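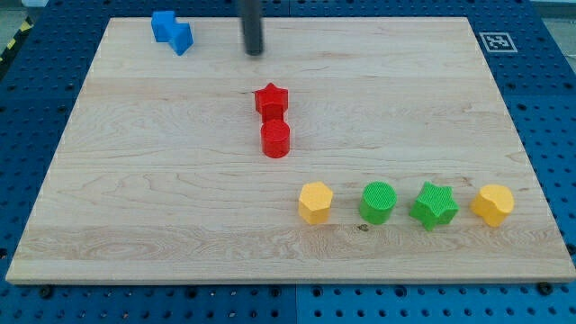
FOR IMMEDIATE RELEASE

Citorport Tenants' Group Questions Savings Claims Behind Baxter Street Heating Switch

CITORPORT, 10 Nov 2007 - The Baxter Street Tenants' Association today asked the city housing office to hold off on signing a long-term contract with Udivia, the company chosen to replace the boilers in the Baxter Street apartments with a shared heating plant, until the company shows how it arrived at the savings it has been promising residents since April.

Udivia says the average household will pay $300 less a year for heat and hot water once its Ziltholm system is running. The association has read every page the company has handed out and still can't say where that number comes from.

"I would love to save $300," said Jessie Urquhart, who chairs the association. "I've asked three times what I'm saving it compared to. Compared to last winter? Compared to what they think oil will cost ten years from now? I got a brochure each time. It was the same brochure."

The contract would cover all 573 apartments in the Baxter Street development and would run for 25 years. Tenants would be billed by Udivia directly and could not switch to another supplier during that time. Heat is now included in the rent for most of the older buildings, and the housing office has not said by how much rents would go down when it is taken out. A letter to residents says only that rents "will be adjusted as appropriate."

The association is not opposed to replacing the boilers. The ones in the north buildings are past their best, and residents there went without hot water on several mornings last winter. Members have been asking for new equipment for years. Their objection is to a deal in which the seller's own arithmetic is the only arithmetic anyone has been shown.

What the Udivia material says

The company's summary runs to 12 pages, most of them general. It describes Ziltholm as "a next-generation comfort network" and says that it "puts residents in control." Each apartment would get a wall thermostat and a meter. The apartments on the top two floors already have thermostats, and the people who live there report that turning them up has no effect until the afternoon.

One table in the summary gives results from an earlier Ziltholm installation. It covers 200 apartments and shows heating use falling by almost a third. A footnote says that the windows in those buildings were replaced the same year. The Baxter Street plan does not include windows. The association asked Udivia how much of the drop came from the glass, and was told that the question was "a complex one."

The table also stops after one heating season. Residents were told at the September meeting that figures for later years exist but are "not in a shareable format."

Ojārs Mockus, a retired heating engineer who lives in the development and went through the plan for the association, said the equipment itself is ordinary and probably sound.

"It's a big boiler, some pumps and a lot of pipe," Mockus said. "I worked on plants like it for most of my life. They run fine if somebody looks after them, and they waste a terrible amount of heat if the pipe is badly wrapped. The plan has two pages on the thermostat screen and one sentence on the pipe insulation. I'd have done it the other way around."

Mockus also questioned the standing charge, a fixed fee of $242 a year that every household would pay before using any heat at all. The fee appears on page 11 of the summary. It is left out of the leaflet delivered to residents' doors, and it is unclear if the $300 in savings was worked out before or after it. If before, the average household would come out $58 ahead, and many smaller apartments would likely pay more than they do today.

The standing charge may rise each year "in line with costs." The summary does not say whose costs, or who checks them.

The survey

Udivia and the housing office have both said that residents support the plan. They point to a survey taken this spring, in which a large majority answered yes to the question, "Would you like a warmer home and lower bills?"

The association would have answered yes too. It does not accept this as a vote for a 25-year contract. The survey did not mention the contract, the standing charge or the change to rents, and it was offered in the lobby next to a table of free coffee.

What the association is asking for

The association has written to the housing office with the following requests:

The full calculation behind the $300 figure, including the fuel prices used and whether the standing charge is counted.

All results from the earlier Ziltholm installation, for every year it has been running.

A written statement of how much each tenant's rent will go down on the day heat is taken out of it.

A review of the plan by an engineer who is not paid by Udivia, with the report given to residents before anything is signed.

A price for simply replacing the north boilers and leaving the rest of the system as it is. The housing office has said this option was "considered." No figures for it have been released.

A break clause at five years.

The housing office replied to an earlier letter by saying it was "confident in the process" and that a further information evening would be held. The association has been to two information evenings. At both, questions were collected on cards and grouped into themes, and the themes were answered. The question on standing charges was grouped under "Billing and You" and did not come up.

"Maybe it's a good deal," said Urquhart. "It could be. I've been wrong about things before, and I was against the new laundry room, which I now use. But you could see the laundry room. You could go in and put your hand on the machines. With this one they want us to sign first and look at the numbers later - and we'd be looking at them for 25 years."

Residents who have kept their heating or hot water complaints from the past two winters, in any form, are asked to bring copies to the association office on the ground floor of Building C. Copies of the Udivia summary, with the association's notes in the margins, can be read there during office hours. They can't be taken away, as the association has only two.

About the Baxter Street Tenants' Association

The association represents residents of the Baxter Street apartments in Citorport. It is funded by member dues and takes no money from the housing office or its contractors.

Contact: Jessie Urquhart, Chair, Baxter Street Tenants' Association, Building C, Citorport

- END -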